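Skellside Kitchen, Before and During

Gallery 5: The Table
Words by Davina Nisbet

Everything in the Skellside kitchen has to live somewhere else until the cabinets are done, and "somewhere else" has come to mean the wooden table. Kenna Strachan said this would take a weekend. That was in October, and she has stopped saying it.

The rule was simple. Things we use every day go on the table, things we don't go into the boxes marked Farquharson, after the cousin who lent us the boxes and would like them back. There are 21 boxes. I had no idea we owned 21 boxes' worth of things we don't use, and I would like to know who bought the second fondue set.

Isla McIver drew up a plan for the table on the back of an envelope, with zones. Dishes at one end, food at the other, tools in a drawer. Then the drawer went off to be sanded, so the wrench-like thing moved in with the crockery and has been there ever since. It gets along fine with the maroon bowl.

The bowls were a long argument. Flora Lindsay wanted the whole matching set left out, all 11 pieces, and Kenna wanted one bowl per person and no discussion. We ended up with the orange-red one and the maroon one, plus whatever cups people refused to part with. Mine is the pale green one. It is a perfectly good cup and I don't see why it keeps getting voted on.

The green tray was Raffaele Cirillo's idea. He read that clutter on a tray stops being clutter and becomes an arrangement. We tried it. The clutter went around the tray.

As for food, the plan said nothing perishable after Wednesday. The plan also said the blue sponge would stay by the sink. Raffaele cooks when he feels like it, and he likes his vegetables where he can look at them, so there you go.

Still to be settled: the folded cloth (napkin or dustcloth - opinions differ, and so do the people who have used it), the small orange fruit that has its own spot at the back, and who gets to tell Flora about the gravy boat.
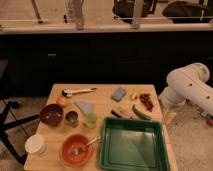 Kenna has offered to tell her by letter. The cabinet doors are due back from Cerard next, and then we start on the pantry.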